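Keep the open house messy

I went to the August open house at our community college again this year, and I have opinions. I have them every year, and usually my sister gets them over the phone, but she's on vacation and so it's your turn.

First, it was fun! I want that on the record before I start complaining. I got there at six in the evening, parked so far away that I might as well have walked from home, and was handed a paper fan and a lemonade before I'd reached the first building. The nursing students were taking blood pressures (mine was fine, thank you). The culinary kids had a line out the door for their dumplings, and somebody's grandmother was dancing by herself next to the speakers in the courtyard, and dancing well. There were toddlers everywhere. I love a college with toddlers in it.

So what's my problem? My problem is the little card.

If you haven't been lately, they now give every family a card with 8 squares on it, and each time you visit a booth you get a stamp, and a full card gets you into the raffle. The big prize this year was a bike. I watched a boy of maybe ten drag his poor dad past the pottery wheel, past the telescope, past a woman who was making paper out of old jeans, all because those tables weren't on the card. They were hunting for stamps. The dad looked back at the telescope like a man leaving a good party early.

I talked about this with Jae-in Cheon, who teaches ceramics in the evening program and had the pottery wheel going. She told me she had a crowd three deep two years ago. This time she had plenty of people walk by and ask whether she had a stamp, and when she said no, off they went. She wasn't bitter about it, she's much nicer than I am. She just kept throwing bowls.

I get why they do it. The college told us at the welcome that 400 families had signed up ahead of time, and when you've got that many people you want them spread out, and you want them to see the financial aid table, which isn't going to win any beauty contests. Fine. Put a stamp at financial aid. Put two! But the whole joy of a night like that is wandering into the wrong room. I went to my first one looking for a bathroom and came out signed up for beginning Spanish, and I still use that Spanish at the grocery store every week of my life.

My other gripe is the sponsor names. The courtyard was the Condance Courtyard for the night, and the snack tent was brought to you by Fuvorora, and I couldn't tell you what either one sells. I'm not against money. Somebody has to pay for the lemonade. But I'd like to see a sign that tall with a student's name on it, or the name of the lady who has run the tutoring center since before I had gray hair.

What I'd do, if they ever made me queen of the thing, is keep the raffle and throw out the squares. Give every kid a ticket at the gate. Then print a plain map with every table on it, the jeans lady too, and let people get lost. Leave the labs open as well, and put someone cheerful in the doorway who'll let you hang around and ask the dumb questions. I asked several, and I'll be asking more next year.

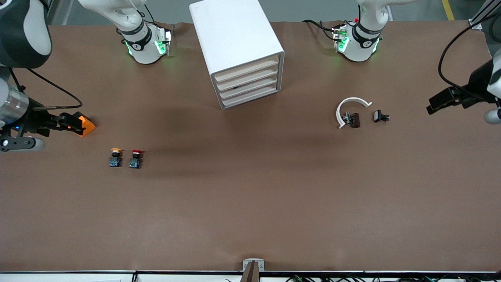 Two robot arms over the worktable, one of them gripping something bright orange.

And please, please keep it open past eight. The parents who work late are exactly the ones who'd get something out of seeing the place, and they were pulling into the lot as the folding tables were going into the van. I saw one mom in scrubs with three kids, reading the map under a street light while the band packed up. One of the culinary students ran back and got them a box of dumplings, which was lovely of her, but it isn't the same as getting to see the place with the lights on.

The planning meetings for next year are open to the public, and I'm told hardly anyone goes. I'll be there, second row, with snacks. Come sit with me, and if you're on the side of the stamp card, come anyway and we can argue about it in the parking lot afterward.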